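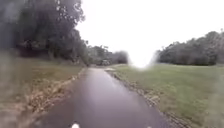

報道関係者各位

株式会社オロフ(Orov)

使い慣れた傘や雨合羽を、もう一度気持ちよく。はっ水お手入れサービス「フルセル(Fulusel)」、10月より受付を開始いたします
ロルタンビー(Roltanby)本店と喫茶・雑貨の「キーオ(Keogh)」で同時スタート

傘と雨具の製造・修理を手がける株式会社オロフは、ご家庭でお使いの傘、レインコート、雨合羽などをお預かりし、洗浄からはっ水加工、小さな傷みの繕いまでをひとつながりで行うお手入れサービス「フルセル」を、10月より始めることとなりました。オロフのロルタンビー本店のほか、日ごろから親しくさせていただいている喫茶・雑貨の店「キーオ」の店頭でも受付いたします。

■ サービス開始の背景

弊社は小さな傘の工房として始まり、今年で創業35年を迎えました。その間に店先でいちばん多くいただいたのは、新しい傘のご相談よりも、むしろ「これ、まだ使えるでしょうか」というお声だったように思います。お母さまから譲られた日傘、入学祝いに買ってもらった紺色の長傘、山歩きの思い出が染みついた雨合羽。どれも骨はしっかりしているのに、布が水を吸うようになり、開いたまま干してもなかなか乾かず、いつのまにか傘立ての奥で眠っている。そんなお品をたくさん拝見してまいりました。

昨年の秋、ロルタンビー本店のお客さまにアンケートをお願いしたところ、400人近くの方がご回答くださいました(ご記入いただいた皆さま、あの細かな字の用紙に最後までお付き合いくださり、本当にありがとうございました)。うち「手入れをすればまだ使いたい雨具が家にある」とお答えの方は80%にのぼり、自由記入欄には、市販のスプレーではむらになってしまった、どこへ持っていけばよいのか分からない、修理をお願いするほどの故障でもないので気が引ける、といったお悩みがびっしりと並んでおりました。

修理とまではいかないけれど、少し元気を取り戻してほしい。そのくらいの気軽なお気持ちで立ち寄っていただける窓口をつくりたいと、工房の者たちが仕事の合間に試し染めならぬ「試しはっ水」を繰り返し、ようやく皆さまにご案内できるところまでたどり着きました。

■ 「フルセル」の内容

お預かりしたお品は、次の4つの工程を経てお返しいたします。

点検
布地、骨、縫い目、留め具などを職人が確かめ、状態とお手入れの内容をお品書きにまとめます。追加の修理が必要と思われる場合は、作業の前にかならずご連絡を差し上げます。

洗浄
生地に合わせた洗剤を使い、手洗いで汚れや古い加工剤を落とします。持ち手の黒ずみもこのときに拭き上げます。

はっ水加工
十分に乾かしたあと、薄く、何度かに分けて加工を施します。絹や綿など風合いの変わりやすい生地は、目立たないところで試してから進めます。

仕上げの繕い
露先の外れ、ほつれ、ボタンのゆるみといった軽い傷みは、お手入れの一環として直させていただきます。

お返しの際には、お品に合わせたお手入れのしおりをお付けします。濡れたまま巻いて置かないこと、乾かすときは直射日光を避けること、といったごく当たり前のことばかりですが、読み返していただけるよう、傘の柄に結べる小さな札の形にいたしました。

■ キーオでの受付について

キーオは、焼き菓子と深煎りのコーヒーが自慢の、雨の日ほど長居をしたくなるようなお店です。弊社とは、店先の傘立てをおつくりしたご縁で長くお付き合いが続いております。今回「うちのお客さまにもお声がけしましょう」と温かいお申し出をいただき、入口脇の棚を受付場所としてお借りすることになりました。お預かりとお返しのどちらもキーオでお受けできますので、お茶のついでに、ぜひお気軽にお持ちください。他社製品も、購入されたお店の分からないお品も歓迎いたします。

なお、折りたたみ傘の中棒の交換や生地の張り替えなど、大がかりな修理はこれまでどおり本店工房で承ります。キーオの店頭ではお見積もりができませんので、その点はなにとぞご了承くださいませ。

■ サービス概要

名称:フルセル(Fulusel)
開始時期:10月
受付場所:オロフ ロルタンビー本店、キーオ
対象品:雨傘、日傘、折りたたみ傘、レインコート、雨合羽、レインハット
対象外:革製品、ビニール傘、雨靴
料金:お品の種類と状態により異なります。受付時またはお電話にてご案内いたします
お渡しまでの期間:混雑の状況により変わりますため、お預かりの際にお伝えいたします

■ 今後について

まずは二つの窓口で、ひとつひとつのお品にゆっくり向き合ってまいりたいと考えております。冬のあいだには、ご自宅でのお手入れを一緒に試していただける小さな教室も本店で開く予定です。内容が決まりましたら、店頭の黒板とホームページでお知らせいたします。

■ 会社概要

社名:株式会社オロフ(Orov)
事業内容:傘・雨具の企画、製造、販売、修理

■ 本件に関するお問い合わせ

株式会社オロフ 広報係
取材や写真のご用命は、本店またはホームページのお問い合わせ欄よりお寄せください。工房の見学をご希望の際は、乾燥作業のない午前中にご案内しております。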